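I've spent most of August arguing with a delay.

The project is Sadum, my little perception stack for the arm. The wrist camera feeds it images, the arm's driver feeds it joint angles, and somewhere in the middle I'm supposed to glue the two together and say where the camera was when each image got taken. Easy, right? I thought so too, so I stamped each image when it arrived in my code and moved on to the fun stuff (grasp planning!).

Then everything worked fine as long as the arm sat still, and the second it swung sideways my floor map smeared out like butter. I blamed the calibration. I redid the calibration. I blamed it again and redid it a second time, and got the same numbers both times, which should have told me something.

The images were showing up 90 milliseconds late — that's the whole bug. My poses were fresh and my images were stale, so a fast wrist turn put every floor point in the wrong spot. Now I keep a short buffer of poses in Serneo (my logging tool, still held together with tape) and look up the one that matches when the shutter opened, interpolating between the 2 nearest. The leftover error is 12 milliseconds and I can live with that for now.

The other fix was masking. The gripper moves with the camera, so its nice crisp edges kept winning the feature matching, and the tracker happily decided we weren't moving at all. I finally drew a mask over the housing and the finger, and I throw out matches wherever the background is too blurry to trust. On fast swings that leaves me almost nothing, so those stretches just run on joint angles. Next job is getting the blur score to run before the matcher, so I stop wasting time on frames like this one.
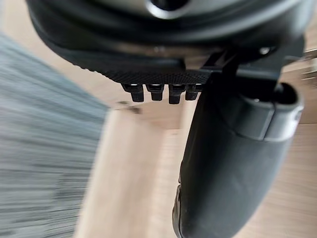 Sharon Minja: Does your pose lookup use the start of the exposure or the middle? I had a leftover error a lot like yours, and moving to mid-exposure took care of most of it. Worth a try before you touch the blur score.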